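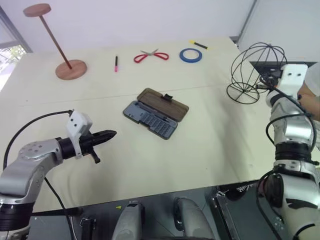

Two robot arms at a table, with an open tool case between them.

How do you choose a hand for a robot?

Your hand is good at a lot of jobs. It can hold a pencil, open a jar and pick a coin up off the floor. A robot arm doesn't come with a hand like that. The people who build it have to choose one, and the part they choose is called a gripper. There are many kinds, and the only way to find out which is best for a job is to try them.

What is a gripper?

A gripper is the part on the end of a robot arm that takes hold of things. The grippers in the picture are black, and the arms behind them are silver. Some grippers have two fingers that squeeze together. Some have three. Some have no fingers at all and use a sucker, like the ones that stick a hook to a bathroom tile.

Fingers can be hard or soft. Hard fingers are good for small, stiff things such as a screw. Soft fingers bend a little around whatever they touch, so they are better with an egg or a ripe plum. A narrow finger can reach into a small gap. A wide one has more grip, but it bumps into whatever is next door.

Why use such different objects?

Look along the back of the table and you will find a pair of scissors, a roll of blue tape and two markers. You may have all of these at home. They are useful for testing because each one is awkward in its own way.

A marker can roll when you touch it. A roll of tape has a hole in the middle, so a robot could pinch the ring from the side or put one finger inside. Scissors have loops and blades and can open or shut as they are lifted. The black wire stand on the right is mostly gaps, and a gripper that closes in the wrong place will close on air.

The tool case is harder still. To take one small bit out of a row, the gripper has to fit between that bit and the ones beside it. Try picking one crayon out of a full box while wearing thick gloves and you will see the problem.

What makes a test fair?

Imagine two grippers. We will call one Stirkix and the other Omholm. If Stirkix picks up a marker and Omholm picks up a pair of scissors, we can't say which did better, as they had different jobs. In a fair test both get the same object, in the same spot, facing the same way. Only the gripper changes.

One try is not enough either. Anyone can be lucky once. Suppose each gripper has 30 tries at lifting the tape. The testers write down every try, including the drops. Then they move to the next object and start again. It is slow work, and a lot of it is putting things back where they were.

What about the arm?

A good gripper on the wrong arm is not much use. An arm has joints, like your shoulder, elbow and wrist. If it has too few, it may reach the tape but not be able to turn its gripper the right way round. Testers also check how far an arm can stretch and how much it can lift.

Two arms can share a job. One holds a box still and the other takes something out. They must not knock into each other, so the controller, the computer that tells the arms where to go, has to keep track of both.

Cables matter too. Every time the wrist turns, the cable beside it has to move as well. If it is too short it will pull tight, and if it is too long it can catch on something.

Try it yourself

You need a pair of kitchen tongs, a clothes peg, a pencil, a sock and a coin. Ask a grown-up before you borrow the tongs.

Put the pencil on a table and mark its place with a bit of paper. Lift it with the tongs ten times, putting it back on the mark each time. Write down how many lifts worked. Do the same with the peg, then go on to the sock and the coin.

Did one tool win at everything, or did each have an object it was good at?

Words to know

Gripper: the part of a robot that takes hold of things.
Joint: a place where an arm can bend or turn.
Controller: the computer that tells a robot how to move.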